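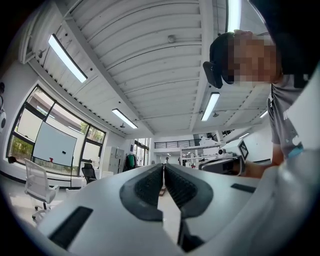

Pre-session checks for handheld grippers: what do you make people do every time?

Asked in October, in Robotics > Shop practice
Tags: handheld-gripper, checklist, headset, operator-rules

I have inherited the operator rules for our data collection room. The rules are a 2-page sheet laminated at some point in the past by a person who has since left, and it shows. Half of it concerns a machine we no longer own. The other half says "be careful" in several fonts.

We run handheld grippers with black rubber-padded jaws, one operator per station, and the operator wears a head-mounted unit as well. Sessions are 50 minutes. At the moment everybody has a personal ritual before starting. One person squeezes the jaws twice and calls it good. Another spends so long adjusting the head strap that I have seen the kettle boil and cool.

I would like one short list that gets followed. My questions:

1. Which checks belong before every session, and which can wait for once a week?
2. Headset first or gripper first? We have two factions and they are no longer having lunch together.
3. Is there a written standard I can point at, so that it stops being my opinion?

Please don't tell me to hire a consultant. We had one, from Holtard, and the laminated sheet is what we got.

3 answers

Answer 1 (accepted, 89 votes)

I look after the stations at Bredemstead and we went through the same war. Taking your questions out of order.

On the standard: I don't know of one written for a gripper that a person carries around. The industrial robot safety standards are worth reading, but they are mostly concerned with a powered arm that can hit you, and your hazard is a tired wrist and a ruined afternoon of recordings. What worked for us was to write a local procedure, put a revision number on it and have the lab lead sign it. People will argue with your opinion forever. They will argue with "rev 4" for maybe a week.

Headset first. Put it on, tighten it, look down at the bench and up at the ceiling, and settle it with a free hand before you pick up anything. If you hold the gripper and fix the headset one-handed, you end up waving the gripper at your own head, and then you tend to start recording with the thing half crooked.

Before every session we do this:

Strap snug, front section level, nothing shifts when you nod.
Jaws fully open and fully closed, slowly. You are feeling for grit or a hitch.
Look at the ribbed surface on both sides. Torn or shiny ribs, swap the pad.
Close the jaws on nothing and look through the gap. If one side meets early, stop and tell someone.
Wipe the lenses, using the cloth that lives at the station. Your shirt is not the cloth.
Lanyards, loose sleeves and dangling straps tucked away from the jaws.
Check that the marker board is upright and that no one has parked a mug in front of it.
Record ten seconds, play it back, watch it. All ten.

Once a week (Friday for us, when morale is low anyway): full calibration, screws on the housing, strap wear, cable ends if you have cables. We also replace pads at 500 grasps on the rough objects. That number came from our own log, so please don't carve it into anything. Keep a log and find yours.

Last thing, the list has to fit on one side of one card. Ours grew to two sides once and the back was used for a phone number.

Comment: Does the playback really get watched?
Comment: It does since we made people write down the last object visible in it. Before that, I have my doubts.
Comment: We have the mug problem too. Same mug every time.

Answer 2 (12 votes)

Mostly agree with the above, but I'd add something about the room. Ours at Trotier has big windows on one side and fluorescent fixtures overhead, and we lost a whole batch to low evening sun before anyone thought to write "blinds" on the card. Decide which lights are on, write it down, and make it the same for everyone. Also say where bystanders may stand. If you don't, they will stand behind the operator and give advice.

I'd put rest breaks in the rules as well. 50 minutes straight is long with weight on your head and weight in your hand. We stop halfway, headset off, gripper down on its own mat. The complaints about necks went down and the complaints about the schedule went up, so I consider it balanced.

I disagree on gripper pads by count. We change ours when they look bad. It has been fine.

Comment: "Look bad" according to whom?
Comment: According to me. I have the key to the pad drawer.

Answer 3 (-2 votes)

we use the Ye checklist and just changed the name at the top. 31 items. takes forever but we have never had a problem that I know about. i can't share it, sorry. why not just buy two headsets so one is always adjusted

Comment: Adjusted to whose head?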